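Vekell Leader-Follower Arm Kit, reviewed after a month of tic-tac-toe

Posted Jul 23, 2024 by Stepan Nazarenko

The Vekell is a pair of small servo arms. You move one by hand and the other copies it. While you do that, the software records joint positions and camera video, and later you train a policy on the recordings. I bought it to find out how far a beginner can get with a small pick-and-place job.

The job was tic-tac-toe: pick up a disc, put it on the square it was told to use. Tegwen Parri laid out the board with white paper squares on a black table, plus printed cards for rows and columns so we could call out a square by letter and number. We put up cardboard beside the playing area to keep the background plain. 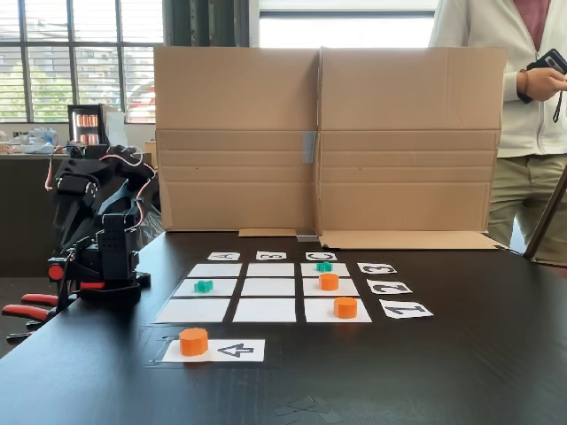

Assembly took me 6 hours over two evenings. The screws are sorted by step, and the servo cables are just long enough. The manual has you set the motor IDs before you mount anything. Do it in that order. I skipped one and had to take the wrist apart again.

Calibration is the weak part. You move each joint through its range and press a key, and if you rush the elbow, the follower sits a little lower than the arm in your hand. On an empty table that is easy to miss. With a thin disc to pick up, the jaws hit the table. I redid it three times before I was happy.

Recording is where the kit earns its price. There is little delay between the two arms, and I got used to the feel within an hour. The leader has no force feedback, so you learn to watch the jaws and stop squeezing once the disc is held. We recorded 30 episodes for each square. Our first set was poor, mainly my fault: I paused over the board while deciding where to go, and the trained arm paused there too. Tegwen's episodes were smoother and trained better.

Keep the pickup spot fixed to begin with. We let it wander in the first set and the arm grabbed at air. Once we marked a place for the disc and stuck to it, the results got much better.

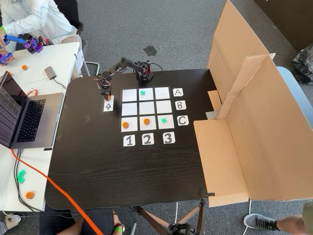

Can one person record episodes alone?
It can be done, with one hand on the leader arm and the other free for the keyboard, but resetting the board between episodes is slow. With a second person placing the discs, we got through a set in half the time.

The gripper is fine for discs and less good with the X pieces, which turn in the jaws if you catch them by one arm. The clamp that holds the base loosens over a long session, so check it at each break.

I would buy it again. I would also like a better clamp and a calibration check that tells you when a joint is off.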